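How to test whether a machine can clear a shared desk

Claims about household and office robots are hard to compare, as each demonstration picks its own chore. The procedure on this page scores a single chore, desk clearing, in a form that can be repeated on any arm with a two-finger gripper. We used it at Gendlow on two systems, Tomis and Brimotine.

Step 1. Define the finished state. Write it as positions: bottles in the crate, telephone on its mark, handset on the hook, surface wiped from end to end. Do not use the word "tidy" in the instructions or on the score sheet.

Step 2. Choose 12 objects. At least three should be light enough to tip when touched, and one should be attached to something else by a cord.

Step 3. Set the limits. Allow 15 minutes per attempt. A person may stop the machine but may not move an object for it. A dropped object stays where it lands.
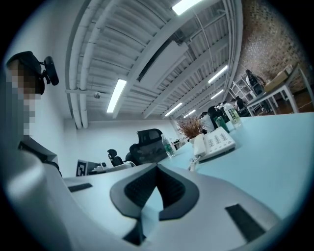 Grasp order decides most of the score, so plan it before the first attempt. Rank the objects by what happens if the gripper brushes them. Clear plastic bottles come first: they are tall, and depth sensors often read through the walls and report the surface behind. The desk telephone comes late, with its coiled cord hanging down toward the desktop where a jaw can snag it. Dried stems in a small white pot go last. A V-shaped jaw can close on the pot, but the twigs fan out above it and should be kept clear of the wrist.

Step 4. Run the attempts and log each grasp as clean, corrected or failed. A corrected grasp is one where the jaws opened and closed again before lifting. Our log holds 1129 grasps, of which 602 were clean.

Step 5. Score wiping separately. Both systems wiped an empty surface well. With objects still in place, Tomis went around them and left dry rings, while Brimotine stopped and waited for a person.

Step 6. Repeat with the objects rearranged. If the clean count falls by nearly half, the machine has learned the layout and the result should be reported that way.

On this test neither system can be left alone with a desk. Bottles are close to solved. Cords are not. The next round, planned for May, adds a second cord and a half-full cup.

Bataineh, 18 January 2023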